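How to Sort and Clean a Secondhand Lot of Toy Building Bricks

Posted 15 Jun 2020 in Kestora Playroom Projects

I love a mixed box of used bricks. You never know what's in there, the colors are always a surprise, and for the price of one small new set you can bring home enough pieces to keep a kid (or, fine, me) busy for a whole summer. My latest lot was 500 pieces from the Espinoza Street flea market, and it arrived the way they all do: half-built, dusty, and mixed up with bits of who knows what.

This is the method I use every time. It takes one afternoon plus a night of drying, and most of it is very pleasant work if you put some music on.

What you'll need

A big table with good light
Two dishpans or a clean sink
Mild dish soap
An old soft toothbrush
A mesh laundry bag with a zipper
A small dry paintbrush
A few old bath towels
Shallow trays, shoebox lids or muffin tins for sorting
A plastic brick separator, if you have one

Step 1: Tip out a small batch

Start with 100 pieces at most. I know it's tempting to upend the whole box and hear that fantastic crash, but a giant pile hides the small parts and you end up pushing the same bricks back and forth. A small batch spreads out flat, and you can see every piece at once.

Work on a bare table if you can. Tablecloths catch on the studs, and grit disappears into the weave. If you're worried about scratches, lay down a smooth sheet of poster board and tape the corners.

Step 2: Look before you wash

Spread the bricks with the flat of your hand and leave anything that's stuck together as it is for now. You're looking for loose dirt, threads, hair, stickers and pieces that shouldn't get wet. Anything with a battery box, a motor or a printed sticker goes straight into its own tray. So do metal axles and strings.

Check the tabletop too. Flakes and crumbs show up well between the bricks, and if you sweep them off now they won't end up floating in your wash water. Use the dry paintbrush for this, working from the middle of the table out to one side, then flick out whatever has settled between the studs.
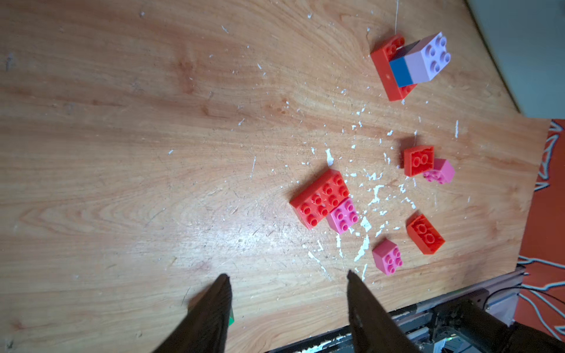
Step 3: Take the stacks apart

Water doesn't get between joined bricks very well, and dirt loves to sit there. So everything comes apart, even the cute little towers.

Most 2x2 bricks will pop off with a gentle rocking motion. Hold the lower brick still and tip the upper one toward you, then away. For thin plates, slide the edge of the separator under one row of studs and press down. Please don't use your teeth! Tooth marks never come out, and I have plenty of childhood bricks to prove it.

If two pieces won't budge, drop them in a cup of warm soapy water for ten minutes and try again. Still stuck? Put the pair in the refrigerator for a while, then press a longer brick onto the top one and use it as a handle. That extra length helps a lot.

Step 4: Wash

Fill one dishpan with lukewarm water and a squirt of dish soap. Keep the water comfortable for your hands — hot water can warp plastic bricks, and a warped brick won't grip properly ever again. For the same reason, I stay away from the dishwasher.

Zip the plain bricks into the mesh bag and swish it around for a few minutes. Let it soak for half an hour, swish again, then move the bag to the second pan to rinse. Change the rinse water until it stays clear. My Espinoza Street batch needed three rounds.

Scrub the stubborn ones by hand with the toothbrush. Go around the base of each stud, then turn the brick over and work the bristles into the hollow underside.

Step 5: Dry overnight

Shake the bag hard over the sink, then spread the bricks on a towel with the open side down so the water can run out. After an hour or so, roll them over onto a dry towel and leave them until morning. A small fan on low speeds things up. Skip the hair dryer.

Step 6: Sort (the best part!)

People have strong feelings about sorting by color or by shape. I do shape first. A red 2x2 is easy to find among other 2x2s in pink, lilac and blue, but it vanishes in a bin of nothing but red.

My trays go like this:

2x2 bricks
Longer bricks
Thin plates
Slopes and curves
Wheels and anything that turns
Everything else

Once a shape fills its tray, split that one by color. I don't bother before then. With younger builders, color sorting may be more fun, and it makes a nice game if each child picks a color to hunt for.

Step 7: Put them away

I use Kisteck drawers for the small shapes and a deep Buleck tub for long bricks. Any lidded container works, as long as the bricks are completely dry when they go in. Stick a sample brick on the front of each drawer with a dab of removable putty, and even kids who can't read yet can put things back where they belong.

Keep one small box for damaged pieces. Cracked bricks with sharp edges go in the trash, but scuffed ones are perfect for the inside of a wall or the bottom layer of a castle.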